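Ticket 27 – Marti loses its place between cabinet and dining table
Project: Lalance (second-year robotics, simulation stream)
Status: open
Component: navigation / scene load

Running the Gurkby apartment in the simulator with our build of Marti. The task is to start at the wooden cabinet with the glass panes, then drive to the dining table and stop facing it. The run fails 2 times out of 3. Marti leaves the cabinet, turns too early and the planner reports "goal unreachable". Camera output from the sim is fine and there are no dropped messages in the log.
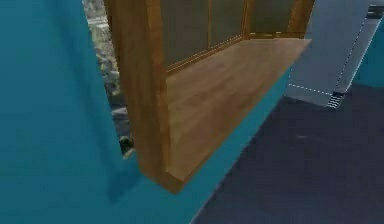

First thing tried was reloading the scene from a clean checkout. Same behaviour. Then turned the lidar noise down to zero, also no change, so it isn't the sensor model.

Next looked at the collision meshes. The cabinet mesh matches what gets rendered. The table was more interesting – its collision shape is one solid box from floor to tabletop, so the planner treats the whole space between the legs as blocked, chair included. The goal pose we wrote in June sits just inside that box.

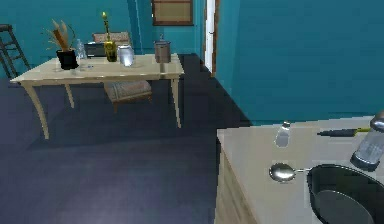 Gurkby scene, dining table and kitchen counter.

Moved the goal pose back from the table by 2 grid cells. Marti now gets there on most runs but stops at an odd angle, and the pot and bottles on the table still don't register as separate objects. Suspect the Broltum exporter is merging everything on the tabletop into the parent mesh. Haven't confirmed that.

To do:
– re-export the table with per-leg collision
– check whether the kitchen counter has the same problem
– put the lidar noise back to default before anyone grades off this branch

Leaving the ticket open until the re-export is in. Please don't edit the goal file in the meantime, the offset is hard-coded for now.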